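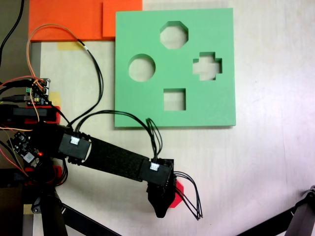 印刷する | メールで送る

8月
文:ロジーヌ・マルシャル(Tireck 広報室)

遊びと学びの複合施設「Stivura」、この秋オープン 2711点のおもちゃが借りられるライブラリーを併設

Tireckは、旧繊維倉庫を改修した親子向けの複合施設「Stivura(スティヴーラ)」を、この秋に開館します。木の床をそのまま残した大きなプレイルーム、持ち込みの食事ができる食堂、工作室、そして2711点のおもちゃをそろえた貸し出しライブラリーが、ひとつ屋根の下に入ります。計画が動きだしてからようやくこの日を迎えられることになり、スタッフ一同、わくわくしながら棚に本やパズルを並べているところです!

館の中心になるのは、1階の「おもちゃライブラリー」です。本を借りるように、おもちゃを借りて帰れます。積み木、ひも通し、ままごと道具、盤を使うゲーム、楽器、外遊びの道具まで、対象年齢は0歳から大人まで。貸し出し期間は31日間で、次に待っている方がいなければ一度だけ延長できます。借りられるのは一家族につき一度に2点までですが、館内で遊ぶぶんには数の制限はありません。

収蔵品の多くは、市内の家庭や保育施設から寄せられたものです。昨年の呼びかけに対して500を超える家庭が応じてくださり、受け付けの窓口には、押し入れから出してきたばかりという箱が朝から次々に届きました。三世代にわたって使われた独楽もあれば、説明書の余白に遊び方の改良案がびっしり書き込まれたカードゲームもあります。書き込みは消さずに、そのまま貸し出します。

「うちの子はもう高校生ですが、手放すきっかけがなかったんです、という方が本当に多くて」と話すのは、ライブラリーの選定を担当したロスヴィータ・エッガーです。「受け取るときにはできるだけお話を聞くようにしました。どんなふうに遊んだか、どこが好きだったか。聞いた話は小さなカードに書いて、箱の内側に貼ってあります。借りた人が続きを書き足せるように、下半分は白いままにしました」

分類のしかたにも、ずいぶん時間をかけました。当初は対象年齢で並べる予定でしたが、試験運用に参加した保護者から「年齢で区切られると、きょうだいで選びにくい」という声が上がり、途中で全面的に組み替えています。現在の棚は「つむ」「はめる」「ころがす」「なりきる」「かんがえる」「ならす」という動詞で分かれています。「はめる」の棚には型はめやジグソーパズルが、「ころがす」の棚にはボールや車や玉の道が入りました。どちらにも入れられそうなものについては、スタッフの間で今も議論が続いています。磁石のおもちゃをどの棚に置くかはまだ決まっていませんので、よい案をお持ちの方はぜひ窓口までお聞かせください。

返却されたおもちゃは、奥の洗浄室で点検と清掃を行ってから棚に戻します。木製品は拭き取り、布製品は洗濯、部品の多いものは内容表と照らし合わせて確認します。部品がひとつ足りないまま返ってくることも当然あるでしょう。ご家庭で見つかったら、あとから封筒に入れて入り口のポストに投函してください。弁償をお願いすることはありません。壊れたものは工作室に回り、修理されて棚に戻ります。

その工作室を受け持つのが、家具の修理を長く手がけてきたンジョロゲ・タヌイです。万力と作業台、糸のこ、足踏みミシンをそなえた部屋で、開館後は毎日、午後2時から5時まで扉を開けておきます。ご家庭で壊れたおもちゃの持ち込みも受け付けます。直し方がわかるものはその場で一緒に直し、時間のかかるものは預かります。小学生以上のお子さんは、保護者の方とご一緒であれば道具を使うことができます。

「直した跡が見えるのがいいと思っています」とタヌイは言います。「車輪の色がひとつだけ違う汽車があって、子どもたちはなぜかそれから先に取っていくんですよ。あれは私の自信作です」

建物の改修設計は、地元の設計事務所Kovisが担当しました。大正時代に建てられた倉庫は天井が高く、冬の寒さをどうするかが最大の課題でした。所長のムワンギ・マコカは、壁の内側にもう一枚の壁を立て、その間を廊下として使う案を出しました。廊下は館内をぐるりと一周していて、雨の日の散歩道にもなります。ところどころに低い窓があり、しゃがむと中庭のびわの木が見えます。大人の目の高さには窓がありませんので、お子さんに場所を教えてもらってください。

梁や柱には、倉庫だったころの荷札の跡や墨の文字が残っています。マコカはこれを塗りつぶさず、読める高さにあるものには照明を当てました。「塩」「二番」「水濡れ注意」など、意味のわかるものもわからないものもあります。かつてここで働いていた方、ご家族から話を聞いたことがあるという方がいらっしゃいましたら、ご連絡をお待ちしています。集まったお話は、廊下の壁に展示していく予定です。

食堂では、食器と湯沸かしを自由に使えます。離乳食を温める場所も設けました。軽食を用意するのは近くのパン工房Swaiで、毎朝焼いたパンと季節のスープが並びます。開館の月は、かぼちゃのスープと胡桃の丸パン。試食会では丸パンのほうが先になくなり、担当者は急いで焼き足しに戻りました(スープもとてもおいしいです!)。卵と乳を使わないパンも毎日用意します。

開館にあわせて、催しも始まります。読み聞かせは毎朝10時半から、日本語のほか、やさしい英語とスワヒリ語の回があります。スワヒリ語の回を担当するハミシ・ライゼルは、祖母から聞いた野うさぎの話をいくつも持っていて、準備会ではスタッフのほうが夢中になり、打ち合わせの時間がすっかり延びてしまいました。夕方には、学校帰りの子どもたちと近所の大人が盤を囲む「ゲームの時間」を開きます。ルールを知らない方も、知っているけれど相手がいないという方も歓迎です。

ご利用には会員登録が必要です。登録は無料で、お住まいの地域を問いません。おもちゃを借りる場合のみ、住所の確認できるものをお持ちください。プレイルームと廊下、食堂は登録なしでもお使いいただけます。ベビーカーは入り口から全館に入れます。駐車場は台数が限られていますので、なるべく電車かバスでお越しください。

おもちゃの寄贈は、開館後も引き続き受け付けます。箱がなくても、部品が欠けていても構いません。ただし、電池の液漏れがあるもの、強いにおいのついたものはご遠慮ください。大きなものは事前に窓口へご相談いただければ、受け取り方法をご案内します。

開館日と開館時間は、決まりしだい館の入り口とTireckの窓口でお知らせします。報道関係の皆さまには、開館に先立って内覧の時間を設けます。プレイルームや工作室の撮影、スタッフへの取材をご希望の方は、下記までお申し込みください。

お問い合わせ
Tireck 広報室 Stivura開館準備担当
ロジーヌ・マルシャル

印刷する | メールで送る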